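Trakero two-arm kit for the housekeeping side – worth the money?

bedsidemanor
Posted November 5, 2024
We run holiday lets near Kumthorpe and the boss has asked me to cost up a Trakero two-arm kit for bed changes. I have 80 beds on the books. The rep keeps saying it will pay for itself by June. I have my doubts. Has anyone here put one in a budget and still had a job afterwards?

flatpackfred
Pays for itself on whose wages? Ask what it does with a duvet. Every demo I've been sent is a towel on a bare table.

ellery_user
Bit harsh. We hire the Ellery one and pillows are fine. Duvets, no. This is the sort of thing you want to be pricing against:

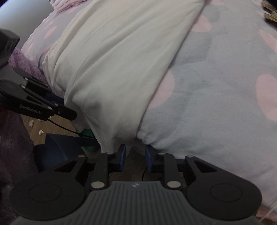
Pillow hanging over the side of a spotty duvet, one gripper open just below it.

flatpackfred
So that's two grippers for one pillow, and cables to trip on. What are the spares like?

ellery_user
Finger pads are the main thing. We budget for 17 sets a year. The hire firm wanted us to take more – I said no and we haven't run short.

bedsidemanor
Spares weren't in my quote at all. Nor was training. It just says "support: 309 a month" with no word on what that covers.

sikus_sceptic
Get that in writing before you do anything else. We had a Sikus on trial and "support" meant a phone line. I'd hire for 2 months on your worst rooms, then decide.

ellery_user
Agree on hiring, don't agree on worst rooms. You'll learn nothing if it fails on all of them. Start with singles.

bedsidemanor
Rep says there's no hire option. I've asked again.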